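Schwämme und Becher in der Teeküche: kleine Anleitung

4. Nehmt für Geschirr nur frische Schwämme. Ich kaufe immer den bunten Karton mit 100 Stück (Bestellnummer 884 bei Mernside), der hält ewig!

5. Die Farben bitte trennen: Grün ist bei mir für Becher und Teller, Rot fürs Spülbecken, Gelb für die Tischplatte. 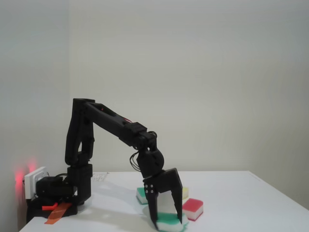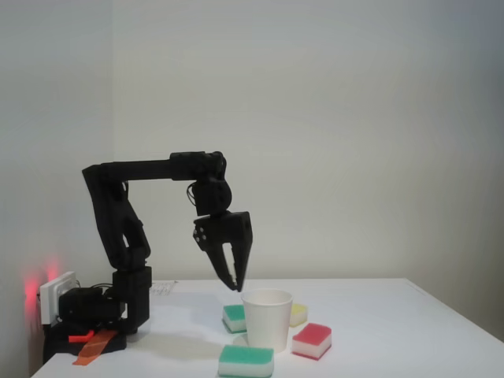 6. Jetzt der Becher: innen zuerst, dann außen, zum Schluss der Rand. Bei einem schlichten weißen wie dem auf dem zweiten Bild sieht man jeden Teerand, also ruhig zweimal herumgehen – Anitha schwört auf eine Prise Natron, ich auch.

Achtung: Die raue Seite nie auf beschichtete Sachen!

7. Schwamm ausspülen, ausdrücken, hochkant abstellen. Donnerstags kommen neue dran.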